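HSP 2405: Household Practice
Unit 3 handout: Washing up by hand
Timcombe Adult Learning, Doucet Building, Room 41

Read this before the practical. Bring an apron and a clean dish towel.

1. Before you run the water

Most of the trouble with hand washing starts on the counter. Plates and bowls get stacked with food still in them, and the bottom of each one picks up what was on the one below. Scrape first, then stack. Keep dirty dishes on one side of the sink and leave the other side for clean ones. If the counter is short, wash in two rounds.

Food packages, jars and bags that live along the back wall can stay there if they are closed. Move anything open. Splashes travel farther than people expect.

2. Order of washing

Glasses go first, then cutlery, then bowls and plates, then pots. Change the water when it turns cloudy or the suds are gone. Students from the Jikach section asked whether the order matters with a running tap. It matters less, but keep to it in the practical so that we can all work from the same sheet.

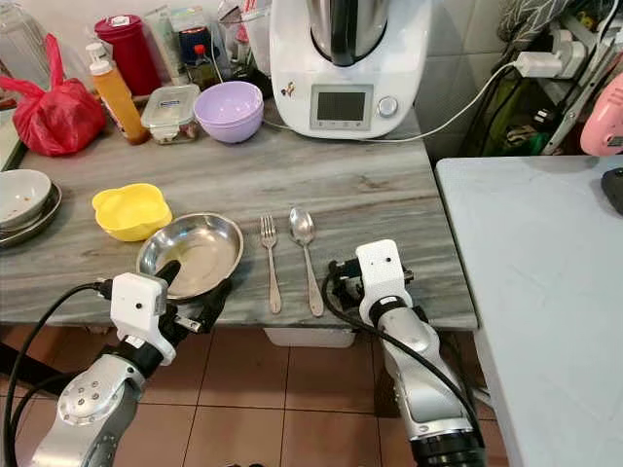 Cutlery should be laid out flat before washing, all pointing the same way, so you can pick each piece up by the handle. Fork tines need the brush, worked from the base toward the tips. For spoons, do the back as well as the inside, and the neck where the handle begins.

Stainless steel bowls show everything. Use a soft sponge, rinse, and pour out the last of the rinse water before you set the bowl down. A thin layer left in the bottom will dry into spots. Plastic bowls hold grease longer than steel and may need a second wash. Run a finger along the inside. If it drags, the bowl is clean.

3. Drying and putting away

Air drying is fine for plates and plastic. Dry steel and cutlery with a towel. Do not nest bowls until they are fully dry.

For next time

Read the Trolska sheet on dish soap and hard water. Write down the order you use at home and where it differs from section 2. Half a page is enough.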